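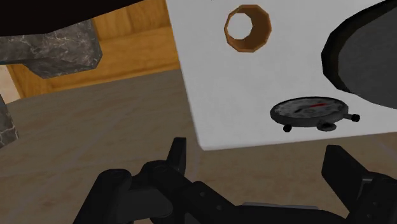

Lovum folding side table, four months in

Quick one because I keep getting asked and I'm sick of typing the same message to everybody. Got the Lovum side table in October, the smaller of the two. Paid 116 dollars with shipping. Use it every day. Would buy again, with complaints.

First, why a folding one. My living room is also my office and also where my sister sleeps when she's in town. Anything that can't go behind the couch is a problem. Had a regular end table before this, heavy thing, got it from Rachid Bouzid when he moved. Nice table. Stubbed my toe on it for two years. Gave it back to him.

Looked at three. The Lovum, the Mahrous tray stand and a Prurnelari one that costs more than my chair. Ordered the Mahrous first, sent it back, more on that below.

Setup

Comes mostly together. You attach two feet and a crossbar, four bolts. The hex key in the bag is junk, it rounded off on the second bolt. Use your own. Took me fifteen minutes including looking for my own.

Instructions are one sheet, pictures only, and step 3 has the crossbar upside down. Put it in the way they show it and the legs won't close. I did it their way, swore, took it apart, flipped it, fine. Wrote to Lovum and they said they knew and a new sheet was coming. Tarek El Fassi ordered his two months after me and got the same old sheet so.

Folding

Good part. Pull the little bar under the top, legs swing in, the whole thing goes flat. One hand if you've got a decent grip, two if you don't. Flat it slides behind my couch with room to spare. I fold it every night pretty much and the hinge still feels the same as week one. No squeak. There was a squeak on the Mahrous right out of the box, both directions.

The latch is stiff when new. Like really stiff, I thought it was broken. Loosened up after a couple weeks. If you have arthritis or just weak hands maybe try one in a store first. My mother can't do it and has given up trying, she just yells for me.

One gripe – it pinches. If your finger is near the left hinge when the legs come in, you'll know. Got me twice. There should be a cover on that, a bit of rubber, anything.

How steady is it

On hard floor, very. I lean on it getting up, which you're not supposed to do with a folding table, and it takes it. On carpet less so, there's a wobble front to back that you notice if you're writing by hand. Typing is okay. I put felt pads under the feet and that helped on the wood floor and did nothing on the rug.

Don't know the real weight limit. The box says 35 pounds. I've had the sewing machine on there, which is close to that, and it sat there fine but when I actually ran it the top was shaking enough that the thread snips walked off. So not a sewing table. Didn't buy it for that, just wanted to see.

Laptop plus coffee plus a plate, no problem. Monitor, wouldn't.

The top

This is where people disagree. It's smooth, has almost no lip, so things slide if you bump it. Lost a pen a day at first. Aicha Berrada has the same table and says the lip is the thing she'd change before anything else, she's got a cat. I like it without because I can wipe straight across and off into my hand. Depends how you live I guess.

Cleaning is easy. Damp cloth. Coffee rings come off if you get them the same day. Left one overnight and it took a little baking soda, then it was gone. Turmeric did NOT come off. Small yellow spot near the back corner, been there since December, it's lighter now but I can see it. Tried dish soap, baking soda, lemon juice, leaving it by the window. Window worked best. Just don't eat curry on it, or do and put down a placemat.

Hot stuff, I use a trivet always so can't say. The booklet says nothing over "moderate heat", whatever that is. Anjana Fakir put a soup pot straight on hers and got a dull patch. She doesn't care, I would.

Scratches: a few fine ones, only see them with a lamp on from the side. Keys mostly. Normal wear.

Height

Bit low for me. If you're sitting on a deep couch it's great, right at the knee, everything's in reach. On a dining chair it's too low for typing and your wrists will tell you by lunch. It isn't adjustable. Lovum makes one that is, the bigger one, at 133 before shipping, and if you plan to work on it all day get that one instead. Salma Hajji has the adjustable and I used it for an afternoon at her place, much better for the neck. But it doesn't fold as flat and the height knob sticks out and catches on your pants. Trade offs.

The Mahrous, briefly

Cheaper. Looked nicer online. The tray lifts off, which sounds handy till you pick it up by the tray to move it and leave the legs behind with your tea on its way to the floor. Did that the first evening. Also the squeak. Also one leg was shorter, could be just mine. Return was painless at least, they paid for the label and the money was back in a week.

Never got the Prurnelari. Saw it at Hitirus, the store out by the tile places, and it's a lovely thing, smooth hinge, heavier, feels like it would outlive me. Couldn't justify it. If somebody wants to give me one, sure.

Where to buy

I ordered direct from Lovum. Slow, eleven days, and the tracking didn't update untill the day it showed up. Box had a dented corner, table was fine, packing inside is good. Hitirus stocks it too and you don't pay shipping, price came out a few dollars less when I checked, so go there if you're local. Call first, they only keep a couple on the floor and the website says in stock no matter what.

Warranty is one year and doesn't cover the top. Covers the hinge and the legs. Keep the receipt, they want an order number AND the receipt, found that out asking about the hex key. They did send a new key. Also junk.

Things I'd change

Cover on the hinge. A real hex key. Fix the sheet. Some kind of strap or hook to keep it shut when you carry it, because the legs drop open if you tip it wrong and going down stairs with it is an event. I use a hair tie around the feet now. Works ok, snapped once.

And more colors please. It's the pale one or the gray one and the gray shows dust by noon. Get the pale. Turmeric people, get the gray.

Who shouldn't get it

Tall people working full days. Anybody with a toddler, on account of the pinching. Anybody who wants it for sewing or a printer or anything that shakes. Carpet people, maybe, try it first.

Everybody else with a small room, yeah. It does the one thing I wanted, holds my stuff and then goes away.

Score

4 out of 5. Would be higher without the pinch and the instructions.

Edit: couple people asked about using it outside. I had it on the balcony for a weekend, dry weather, no issues. Wouldn't leave it in the rain, the bolts aren't stainless and one of mine already has a speck of rust just from living near the kitchen sink for a bit. Bring it in at night.

Edit 2: yes the felt pads are the cheap stick on kind from the hardware store. They peel after a month or so. Just put new ones on.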